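Hand-held gripper pads keep wearing unevenly, and now tracking drops out too
Posted in Robots & Automation > Maintenance and setup

Natália Říha
Hi all! I look after a pair of hand-held grippers (the kind you wear a rig for and carry one in each hand, with a marker cube on each body). We use them to record tabletop jobs for our arm cell, and the arm carries the same fingers, so whatever goes wrong on the hand-helds ends up going wrong on the arm a week later.

I've got two problems and I can't tell if they're related. First, the black pads along the inner edge of the fingers are wearing more on one side than the other. I swapped them at 4000 cycles and the new set already looks lopsided. Second, the tracking on the right-hand one drops out for a moment when I turn my wrist in. The left one is fine. I've recalibrated twice – no change.

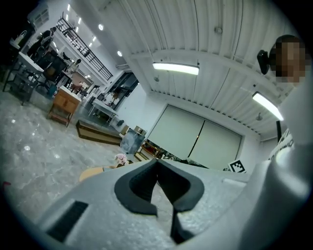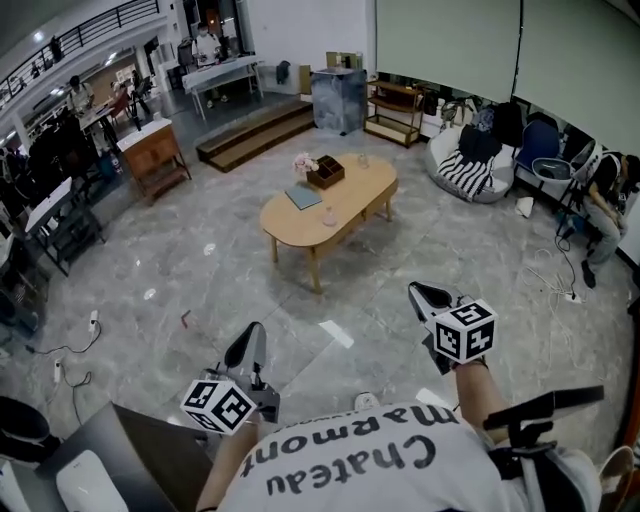 I clean the pads with a damp cloth at the end of the day and I haven't touched the finger screws since we got the pair in December. Should I have? The leaflet from Kelus that came with the pads says to fit them "firmly" and that's the whole instruction. Would love to hear from anyone who keeps a similar setup going!

Kordestani
Check the finger screws first. If they've been left alone since December I'd bet one finger has crept a little, so the two don't meet square and one pad takes all the rubbing. Take the pads off, close the fingers slowly on a strip of paper and pull. It should drag the same at the top and at the bottom. If it slides free at one end, loosen that finger, square it up, tighten it a bit at a time and try the paper again. Then put the pads back on.

We do the paper check every 200 cycles on ours and it takes me five minutes, most of which is finding the hex key. Do the arm fingers on the same day, or your recordings and your arm won't match.

On the tracking, I'd look at the cube. Push on it with your thumb. Ours had a tiny wobble I could feel but couldn't see, and recalibrating did nothing for it. Also wipe the marker faces with something dry, and look for lifted corners on the prints. If you have to reprint, go matte – glossy ones caught the ceiling lights and drove me nuts.

kiva
same thing happened to me, bought new pads, was fine after

Zostum
Agree on the cube, but try this before you take anything apart. Stand still, hold the right one out and turn your wrist slowly toward you with the live view up. If it always drops at the same angle (mine went at 90 degrees), you're probably just turning the markers out of view and no amount of tightening will help. If it drops at a different spot each time, it's loose or dirty, so do what Kordestani says.

Swap hands too! If the trouble follows the gripper, it's the gripper. If it stays on your right side, look at the rig and how the strap sits on your shoulder. I lost most of an afternoon to a strap I'd put on one hole too loose.

And write the pad changes down somewhere. I have 21 lines on a sheet taped inside the tool drawer and it's saved me more than once.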